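Ticket 31 - tote bag order, items not matching the pack list
Status: open
Opened by: Malcolm Stockdale
Assigned to: Keith Penrose, Sedgwick packing desk

Hi Keith, me again, sorry! I'm stuck on the Jivdale school supply bags. The list says every tote gets the same stationery, and the one I'm working on won't agree with the sheet no matter how I read it. I've got the white canvas bag over by the back wall and the chessboard still out on the marble floor.

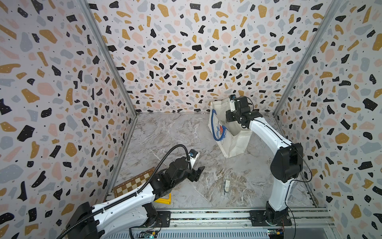

Do the plastic wrappers come off before the stationery goes in the bag?
Leave them on, so the barcodes can be checked against the pack list at the other end.

OK, so with that settled I tried going by barcode only. It got me part of the way, but the labels are tiny and once a few things lean on each other in the tote I can't read the ones at the bottom. I tried tipping the bag, which was a dumb idea - everything slid to one side and I had to start over. 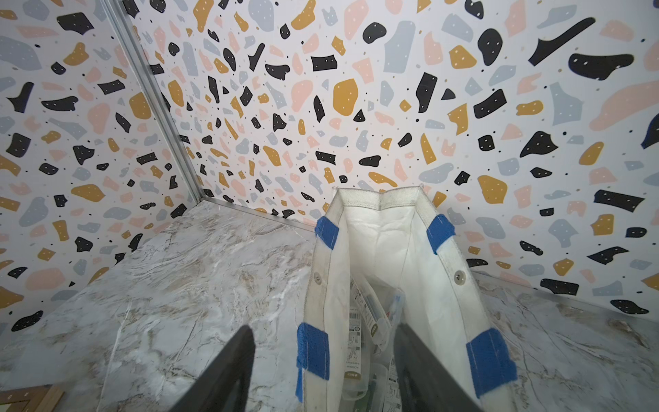 After that I gave up on reading through the top and decided to take it all out and lay it flat, starting with the compass sets. Those are line 5 on my sheet, and the code printed there is the old one from January. Could you check what Prokus has on file? I'd rather fix the sheet than guess (I guessed last time and we both remember the glue sticks!). 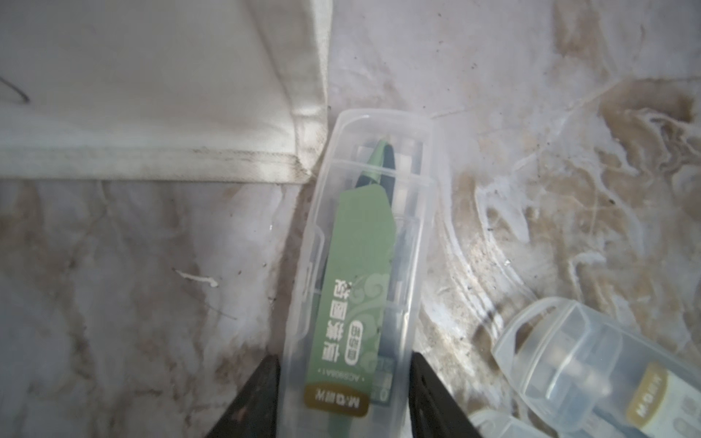 Compass in its clear M&G case, code AC5908A1 on the card.

Update, 21 July 2023: Keith sent a new sheet and line 5 now has the right code. Line 19 is still blank, so please keep this open until I hear back on that one.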